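Cloth Folding and Storage: Photo Gallery
Vinero Household Skills Center, Linen and Cleaning Supplies

The Vinero Household Skills Center keeps a stock of about 300 cleaning cloths for use in its training kitchens, washrooms and common areas. This page covers the folding and storage of these cloths at the work table. It was prepared by Mayu Tsuji with the assistance of Orathai Kongkaew, and accompanies the written guide issued to all new trainees in July.

Cloths are sorted by color before folding. Each color is assigned to one kind of work, and the assignments are posted inside the door of the supply room. Trainees are asked to learn them before their first session at the table.

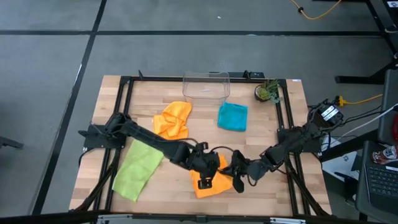
Folding begins with the cloth spread flat and the corners drawn out by hand. The cloth is then folded in half and in half again, with the hem kept to the outside where possible. A finished square should lie flat without being pressed. Cloths that have lost their shape in the dryer may be folded lengthwise first.

The Center uses clear bins throughout, so that the contents can be checked without opening or moving them. A bin holds up to 20 folded cloths. Overfilling is discouraged, as the lower layers tend to slip out of their folds when the bin is carried.
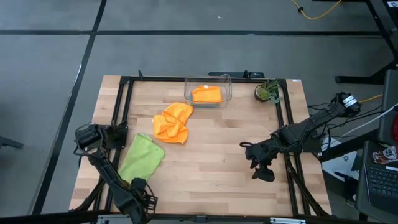

Orange cloths are issued for counters and tables and make up the largest part of the stock. Green cloths are issued for sinks and faucets. Both are returned to the supply room at the end of the day, and the shelf record is signed by the person returning them. Reiko Ebihara reviews the record each morning at 8:30 and arranges for replacements.

Plants and other items belonging to the room may remain on the table during folding, provided that they do not stand in the working area.
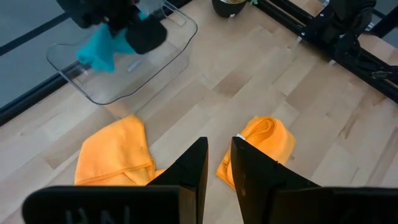 MICROFIBER CLOTHS

Microfiber is washed separately from cotton and without fabric softener. Tags are left in place, as they carry the washing instructions. Folded microfiber is stored on the two upper shelves, and the current order of 100 cloths has been placed with Fuswood, the Center's regular supplier.

Worn cloths are set aside for workshop use. A cloth is considered worn when the hem has opened or when it no longer picks up dust from a dry surface.

TERRY CLOTH

Terry cloth is thicker than microfiber and takes up more room in storage. It is folded once fewer and placed with the folded edge facing the front of the shelf. Loops that have pulled free should be trimmed with scissors and never drawn out by hand.

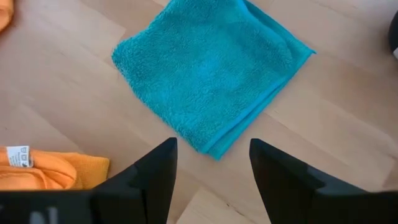 Turquoise terry cloth with a folded-over section and stitched hem; orange microfiber beside it.

Printed copies of the folding guide are available from Masanobu Matsuda at the front office. Requests to use these pictures in other training materials should be addressed to Mayu Tsuji.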